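**Brisel puts robot arms on the sheet line, keeps everyone who used to do it by hand**

DAMASCENO, 3 January 2019 - Brisel, which makes perforated liners for bakery trays and produce crates, said today that it has finished installing five robot arms at its Damasceno plant. The arms pick up sheets, turn them over and put them down again, a job the plant's staff have described over the years in terms the company has chosen to leave out of this release.

Until December, the sheets were lifted by hand at every station, roughly 1,302 of them per shift. The 79 people who rotated through the job have all kept their positions and their pay. Most have moved to inspection, machine setup and packing. Four asked to stay with the arms, and now spend the day telling them when they're wrong.

"I lifted sheets for years and I can't say I miss it," said Noreen Baloch, line supervisor. "My shoulders have no complaints. The arm has plenty - it stops and waits for me whenever two sheets stick together, and it isn't shy about it."

Each arm carries a two-finger gripper and a small camera at the wrist, so it can look at a sheet before closing on it. Glossy material full of small round holes is harder to read than it sounds. Under the plant's lights, some holes show up dark and crisp and others as pale blurs, and glare can wash out a few more.
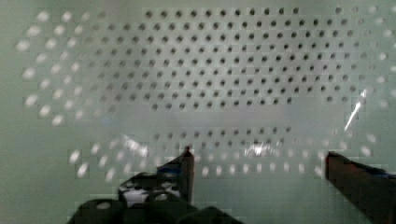
## What changes on the floor

Operators can stop any arm from any station without asking permission. They also decide which sheets go back for a second look, a call that used to belong to the office upstairs. The office is said to be coping.

Staff received 153 hours of paid training between them, run by Tastden, the firm that installed the arms. A second round begins once the night crew has agreed on a time that counts as daytime.

Gallon, the plant's oldest customer, will receive the first full order from the new line.

**Press contact:** Brisel press office, Damasceno plant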